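Trillar scripting guide
Section 2: Picking up the current row in a list handler
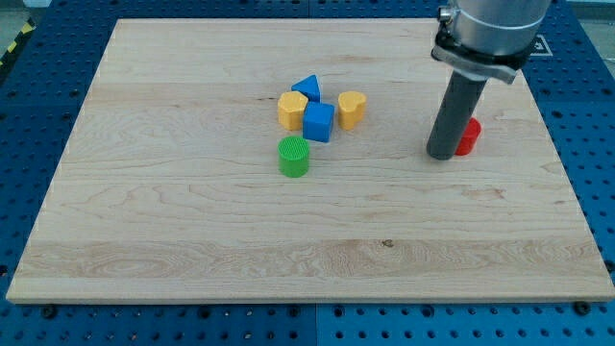
One reader of the last draft wrote in to say that their handler ran fine but always gave them the first row, whichever one they had clicked on, and could I please put the fix near the top. Fair enough! It's step 4, and I've moved the warning so you meet it before you get there.

I'm assuming you already have Trillar open with a project loaded, and that you've got at least one list on a form. I use the Bomov connector for my data, so the menu names below are the ones you get with that. If you're on Pirkitz the screens look a bit different, but the script is the same.

Before you start

Save a copy of the project. I know, I know, but the handler editor has no undo once you've closed it, and I've lost an afternoon that way.

Caution: don't switch on "Refresh on click" yet. With it on, the list reloads before your handler runs and the pointer jumps back to the first row. That's the problem our reader had.

Setting it up

1. Open the form in design view and click once on the list. Its name shows in the bar at the bottom. Mine is called lstOrders, so swap in your own wherever you see that.

2. Go to Events and choose RowClick. You'll see RowEnter as well, which looks tempting, but it also fires when the form opens and you'll get a stray call with nothing in it.

3. Type this in the editor:

row = lstOrders.CurrentRow()
if row is empty then exit
show row.Value("OrderRef")

4. Check that "Refresh on click" is off. It's under Behaviour, right at the bottom, and it's ticked by default on lists made with the Arellano template (grr).

5. Press Apply, then Close. Apply on its own saves the script but doesn't attach it to the list.

6. Run the form and click a few different rows. A little box should pop up each time with the order reference in it.

Note: column names are case sensitive in Value() even though they aren't anywhere else in Trillar. If your box comes up blank, look there first.

Long lists

My own list has 700 rows and the click felt sluggish until I set Page size to 11, the number that fits on my screen without scrolling. CurrentRow() still works after you change page, but it hands back the row's position on that page. If you want its position in the whole list, use CurrentRow().Absolute.

Note: positions start at 0 in the script and at 1 on the screen, so row 2 in your code is the third one down.

Once your box shows the right reference, take out the show line and put your real code in its place. Opening a second form from the handler is covered in the next section.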